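Snack box packers wanted, evening shifts, October start

Do you have strong opinions about chips? Come and pack with us! Clikavar puts together mixed snack boxes for student dorms and small offices, and orders have grown to 384 boxes a month, so we're adding people to Elspeth Baxter's packing group.

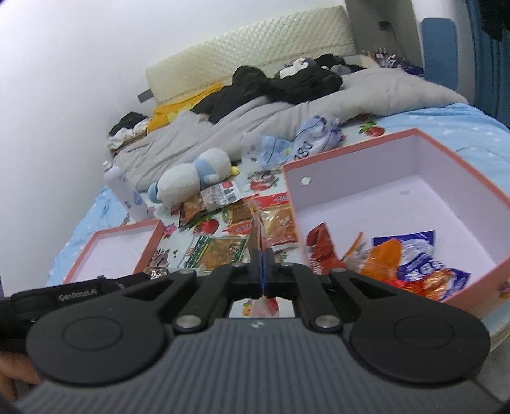

Packing is hands-on and pretty sociable. You'll get a list of what goes in, but the arranging is up to you, and a good packer makes a box look like a treat when the lid comes off. We like bright packets standing up along the side, the way the orange one does in the coral-pink box, with the small shiny stuff in front. Shrimp snacks are our best sellers right now, with seaweed close behind.

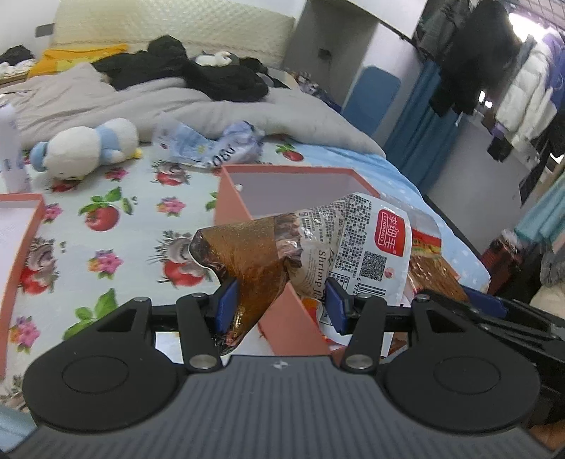
Shifts start at 5:30 p.m. and last three hours. We have 9 places open. You don't need experience, but you should be happy handling foods that contain shellfish, nuts and wheat. Reading a little Chinese or Korean is a big plus!

To apply, send a few lines about yourself and your favorite snack to Ro-un Yeom at the Clikavar office. We read every one, and we'd love to hear from you.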